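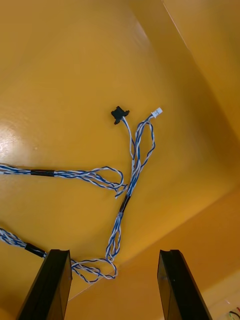

Kabelbäume sortieren, ohne dass am Ende alles ein einziger Knoten ist

Ich habe mich lange davor gedrückt. In meiner Werkstatt standen mehrere Kartons mit Leitungen, und jedes Mal, wenn ich einen Stecker brauchte, zog ich den halben Inhalt gleich mit heraus. Im August war dann Schluss, da habe ich mir einen Abend freigeschaufelt und alles einmal richtig gemacht. So bin ich vorgegangen, vielleicht hilft es euch ja auch!

Was ihr braucht

Eine glatte, flache Kunststoffwanne, am besten in einer kräftigen Farbe. Ich habe gelbe Kästen von Tumero, auf denen man blaue und weiße Adern genauso gut erkennt wie schwarze Stecker. Auf meiner grauen Werkbank verschwinden die kleinen schwarzen Gehäuse sofort. Dazu Klettband, Papieranhänger, einen weichen Stift, ein Tuch und etwas Geduld.

Schritt 1: Einzeln herausnehmen

Nehmt immer nur einen Kabelbaum in die Wanne und legt ihn locker hin. Bitte nicht am Stecker ziehen, sondern an der Stelle greifen, wo die Adern noch zusammenlaufen. Bei verdrillten Paaren bin ich besonders vorsichtig, die verhaken sich gern ineinander, und wenn man dann ruckelt, zieht sich die Schlaufe erst recht zu.

Schritt 2: Die Verzweigungen suchen

Fangt in der Mitte an und arbeitet euch nach außen. Wo sich ein Kabelbaum aufteilt, sitzt oft ein Stück schwarze Hülle, das ist mein Orientierungspunkt. Von dort lege ich jeden Strang in eine eigene Richtung, bis ich sehe, wie viele es sind und wo sie enden. Hat ein Stecker seitlich kleine Nasen, dann drehe ich ihn so, dass nichts daran hängen bleibt. (Ja, mir ist schon mal eine abgebrochen. Ersatz bei Zimidska, Lieferzeit 5 Tage, und das für ein Teilchen von der Größe eines Fingernagels.)

Schritt 3: Die Verdrillung in Ruhe lassen

Die Verdrillung gehört so! Ich habe am Anfang tatsächlich ein Paar auseinandergedreht, weil ich es für Unordnung hielt - das wieder hinzubekommen hat länger gedauert als der ganze restliche Karton. Löst also nur die Schlaufen zwischen den Strängen und lasst die Adern selbst, wie sie sind.

Schritt 4: Kurze Stücke getrennt ablegen

Einzelne Paare kommen bei mir nicht zurück zu den großen Kabelbäumen. Wenn der Kasten eine Stufe oder ein schmales Fach hat, ist das der richtige Platz dafür, und der tiefere Teil bleibt zum Arbeiten frei. Schaut bei der Gelegenheit auch nach Folienresten, die kleben gern am Kunststoff und landen sonst irgendwann zwischen den Leitungen.

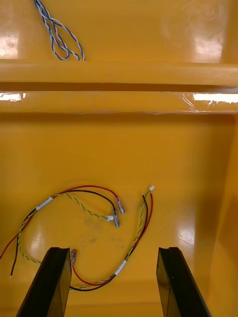
Schritt 5: Aufwickeln und beschriften

Große, lockere Schlaufen legen, Durchmesser ungefähr wie eine Untertasse, und mit einem Streifen Klettband zusammenhalten. Kabelbinder nehme ich dafür nicht mehr, die ziehe ich immer zu fest an. An jedes Bündel kommt ein Anhänger mit der Länge und dem Gerät, zu dem es gehört. Bei mir steht da zum Beispiel »Yokoyama, 64 cm«, das reicht völlig.

Schritt 6: Kasten auswischen

Zum Schluss einmal mit dem feuchten Tuch durch, auch in die runden Ecken, und trocknen lassen, bevor etwas hineinkommt. Schlieren bekomme ich mit einem Tropfen Spülmittel weg, Kratzer bleiben halt. Scheuermilch würde ich weglassen, damit habe ich mir einen Deckel von Dotard ganz stumpf gerieben.

Wie lange das dauert

Für den ersten Karton habe ich 53 Minuten gebraucht, beim dritten ging es schon deutlich flotter. Mehr als drei Kartons an einem Abend würde ich mir nicht vornehmen, danach werde ich ungeduldig und fange doch wieder an zu ziehen. Die restlichen stehen noch unter der Werkbank und kommen nächsten Monat dran.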